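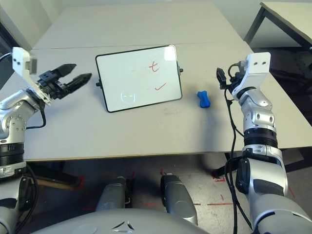
Small tabletop whiteboard with red marker on it, and the blue wiping piece on the table to its right.

Tovstead Board Wiping Set

Contents
What this is
What is in the set
The board
The marks
The wiping piece
The table
Files and fields
How marks were labeled
Splits
Known problems
Use and credit

What this is

The Tovstead Board Wiping Set is a collection of short recordings about one small chore: rubbing marker off a tabletop whiteboard. Each recording covers one board, one set of marks and one attempt at wiping. The marks are simple, the kind of thing people leave on a board by the phone or on a desk - a letter, a check, a face.

The set is meant for people working on surface cleaning, mark detection, or judging how clean a surface is. It was put together at the Barncombe workroom. It is a companion to the Olley set, which covers crumbs and spills on flat tables. The two share a file layout, so a loader written for Olley will read this one with a single change to the task name.

What is in the set

There are 2,403 recordings. Of these, 1,457 have full mark labels. The rest have only a start label and an end label. No recording is longer than 60 seconds. Anything that ran past that was stopped and saved as it was, with the field "timed_out" set to true.

Every recording comes from at least 2 viewpoints, one high and looking over the table, one low and close to the wiping piece. The high view is better for seeing the whole board. The low view is better for seeing whether the piece is on a line or next to it.

The board

The board is a small whiteboard with a thin black frame. It sits on a stand, tilted back a little, and a black knob on each side holds it in place. The tilt was set by hand at the start of a session and can change between sessions. We did not measure the angle.

The surface is glossy. It picks up glare from the overhead lights, and the bright patch moves around depending on the tilt and the viewpoint. Recordings where the glare covers part of a mark are tagged "glare_on_mark". We kept them in.

The board was not swapped for a new one during collection. It has specks, smudges and old traces of marker on it, and these should be treated as part of the background. A faint gray smiley, for example, can be made out in the lower left on some recordings. It is labeled "ghost" and does not count as a mark to be removed.

The marks

Marks fall into four groups:

letter - a single handwritten letter, mostly lowercase
symbol - checks, crosses, arrows
face - a smiley or similar drawing
line - one or more plain strokes

Marks were drawn freehand and vary in size. There was no template. Some letters are loose enough that two people would read them differently, so the letter field holds what the person drawing meant to write. If you need what a reader would see, use the field "read_as", which was filled in later from the pictures alone.

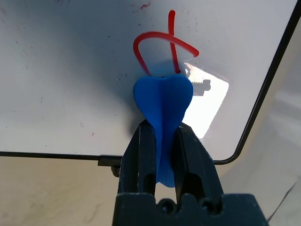 Up close a single letter takes up a lot of the view and its strokes can look like separate lines. Labels for the low view therefore follow the same mark IDs as the high view. Check the ID before you count marks, or a "t" may come out as two.

The wiping piece

The wiping piece is bright blue. It has rounded ends with a narrower part between them, and it is small compared with the board. Depending on which side faces you, it can look like a bone, a peg or a heart. All of these names turned up in early notes. They were changed to "wiper" everywhere in the final files.

The field "wiper_start" says where the piece was when the recording began: on the table to the left of the board, on the table to the right, in front, or already held. Starting positions on the table were not marked with tape, so they differ slightly even within one group.

The table

The table is light gray with a seam across the top. The seam is faint from above but has been mistaken for a drawn line by at least one detector we tried. There are scuffs near the front edge. Nothing on the table surface is labeled apart from the board, the stand and the wiper.

Files and fields

Each recording is one folder. Inside are the video files, a text file called notes.txt, and a table called marks.csv with one row per mark.

mark_id - number, unique within the folder
group - letter, symbol, face, line or ghost
color - marker color as written down at the time
read_as - what a reader sees, may be blank
region - upper left, upper right, lower left, lower right or center
end_state - gone, partial or untouched

Regions are given as seen from the front of the board. A mark that crosses two regions gets the one holding the larger part of it.

How marks were labeled

The start label was made from the first clear picture of the board. The end label was made from the last one. "Gone" means no color can be seen at normal size. "Partial" means any visible color is left, even a thin trace. Gray smears left behind by wiping are noted in notes.txt and do not change the end state.

Splits

Train, validation and test are split by session, so recordings with the same board tilt and lighting stay together. Use the list files in the top folder. Please do not make a random split by recording if you plan to report numbers next to ours.

Known problems

Red marks are more common than any other color.
Faint marks are labeled less evenly than strong ones. Two labelers disagreed most often on "partial" against "gone".
Some notes.txt files are empty.
Reflections on the board can contain dark shapes that look like marks. They are not in marks.csv.
Folders added in March use the older word "check" in place of "symbol". The loader handles both.

Use and credit

The set is free for research and teaching. Credit it as "Tovstead Board Wiping Set, Yousafzai" and give the version number from the top folder. Label fixes are welcome - send the folder name, the mark ID and the value you think is right.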